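## Part 2: Getting ready to teach the bed-making job

Right, so you've done Part 1, the hand is bolted together, the fingers open and close when you squeeze, and you want to know when the thing is going to make your bed for you. I'll be straight with you: not this week. Maybe not by September either. Bedding is one of the hardest jobs in the house for a machine, and I say that as somebody who has spent the whole winter in the Zarkville flat trying to get a Wimska to pull a blanket straight.

A mug stays mug-shaped when you pick it up. A blanket doesn't. Pull one corner and the other end does something you didn't ask for, and the machine has to notice that and decide whether it minds. People manage this half asleep. The Wimska, as things stand, manages it now and then on a good day with a lot of help from you, and this section is about giving it that help.

### Before you start

You'll need the hand-held gripper, its cable, a bed you can walk round on at least one side, and two bits of bedding that are different colours. (Same-colour sheets can come later, please don't start with them. I did, and lost a weekend.)

1. Plug the cable into the gripper first and the recorder second. If you do it the other way round the light stays amber and you'll have to unplug both.
2. Squeeze the handle fully, let go, and wait for two beeps.
3. Squeeze it again slowly. The fingers should meet at the tips. If they cross, go back to the finger alignment page in Part 1.
4. Check the screws in the fingertips with your smallest screwdriver. Snug is fine.
5. Throw the bedding on as it would be on a normal morning. Don't smooth it!

**Note:** Leave the room as it is. Lindsay Ngata, who wrote the first version of this guide, used to tidy up before every session and her Wimska got very good at beds in tidy rooms and hopeless everywhere else.

**Caution:** Keep the cable on the outside of your arm. If it goes under the blanket with your hand it will come out of its socket halfway through a run, and the run is lost.

### Recording a pinch and pull

This is the basic move, and everything else in bed-making is built out of it. You're teaching the machine where to take hold of cloth and how much to take. Go in from above at a steep angle, aim for a place where two layers meet, close the fingers on a small fold and draw it back towards you. 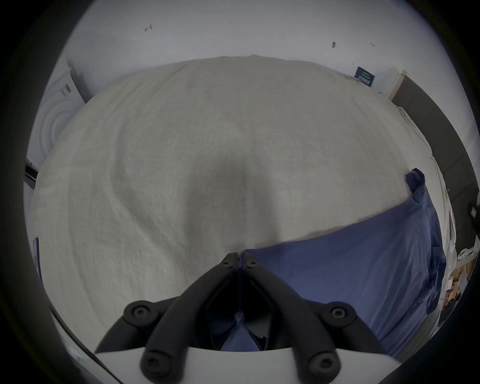 *Words and testing: Hammad Soomro, for the Wimska home users' guide. Last revised February 27, 2019.*

A seam between white and blue like that one is a lovely place to practise, as you can tell at a glance which layer you've got hold of. Mind the tips as they close. With a white blanket in soft light it's easy to lose the creases, and the Wimska loses them far sooner than you do.

1. Start with the fingers open, a hand's width above the cloth.
2. Hold still and count to two. The recorder uses this pause to mark the start.
3. Lower the gripper until the tips press lightly into the blanket. You want a dip in the cloth, and you don't want to feel the mattress push back hard.
4. Close the fingers slowly.
5. Draw the fold towards you in one steady go, then stop.
6. Open the fingers and lift straight up.
7. Press the green button to keep the run or the grey one to bin it.

Do 30 of these before you try anything cleverer. Yes, it's dull. I put the radio on. Move to a different part of the bed each time, and after every fifth run pick the blanket up and drop it again so the folds fall in new places.

**Note:** Keep some of your bad runs. If the cloth slips out and you go back and catch it, that's worth having - the machine will drop things all the time and it needs to see what getting them back looks like. Only bin a run if you knocked the cable, sneezed, or got called away.

**Caution:** Never put your other hand between the fingers while you're holding the handle. The springs are stronger than they look and I've had the blood blister.

### When it goes wrong

**It picks up both layers when you wanted one.** You're pressing too deep. Come in at a shallower angle and slide one finger under the edge of the top layer before you close.

**The cloth slips out.** Usually slippery sheets. The Andota rubber tips grip better than the plain ones but they also leave marks on pale cotton, so try them on something old first.

**The recorder stops at run 31.** The card is full. The small card holds 30 runs and then gives up without a word. Copy them off, or buy the bigger card.

**The arm won't repeat what you recorded.** Check the bed height in the settings. Mine was down as a table for most of January.

### So can it make the bed yet?

With my own recordings loaded, and the arm clamped to the Holmgren stand beside the bed, I gave it 20 goes at pulling one blanket up to the pillow end. It got the blanket somewhere I'd call acceptable on six of them. It was slow, too. I could have made the bed, had a shower and come back.

Pillows it mostly leaves alone. Duvet covers, forget it. Hospital corners I haven't dared. What it does do well is tug a blanket edge straight once the blanket's already nearly in place, and I've grown fond of watching it fuss about over the last crease. If that sounds like a lot of work for a small bit of help, well, yes, at the moment it is.

If you record a good set, send it in using the share menu (Settings, then Runs, then Share). Put the type of bedding in the title, and say whether you used plain or rubber tips.

Part 3 covers towels, which are much easier, and socks, which aren't.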